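The arm has lived at the far end of the Makemance workshop since July, clamped to a bench that used to be for bookbinding. Its builder, a member who drives a delivery route during the day and comes in after six, asked to be left unnamed. "Put the arm in," he said. "It's had more hours here than I have."

He started with a secondhand arm that came without a gripper. The first one he made was two flat paddles cut from scrap. They held a block of wood well enough and dropped everything else. The fingers on it now are the third set. They are black, with angled faces that narrow to a point, and he drew them over a long weekend.

"Flat paddles hide the thing you're trying to pick up," he said. "The camera's down at the wrist, so if the fingers are wide all the way up, you lose the object right when you need it. With a point you can still see between them."

Most evenings he practices on one small ball. He goes over the same approach until it is boring, then moves the ball a few inches and goes over it again.

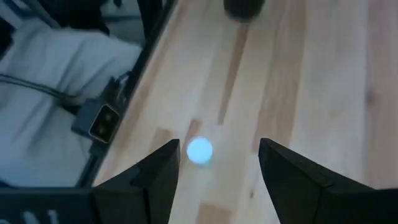
The wrist camera's view, with the ball just ahead of the fingertips.

I asked why a ball, when a cube would stay where it was put. He said that was the reason he had avoided one for so long. A cube forgives a crooked approach. With a ball, if one finger touches early, it rolls, and the run is over.

He keeps a notebook of runs, under the heading Trenivley, the name of the street where he grew up and now the name of the project. On the night before we talked he had logged 31 tries. He counts a try as good if the ball comes up and stays up while the arm swings to the side and back. By that rule he is at nearly 70 percent, up from a number he would rather not see printed.

The misses bother him less than the wiring does. "I've redone the cables more than any other part. You get it moving nicely, then it reaches left and something pulls tight. I should have planned that first."

The control software is his own, built on a small library that a member of the Drelolwood makers' club passed along. He describes it as ugly but short. It slows the arm down for the last stretch before the fingers close, and that one change, he said, helped more than the new fingers did.

Next he wants softer pads on the inside of the tips, and after that a second object, probably an egg cup. He has no plans to sell anything or enter a contest.

"My daughter wants it to deal cards," he said. "I told her to ask me in a year."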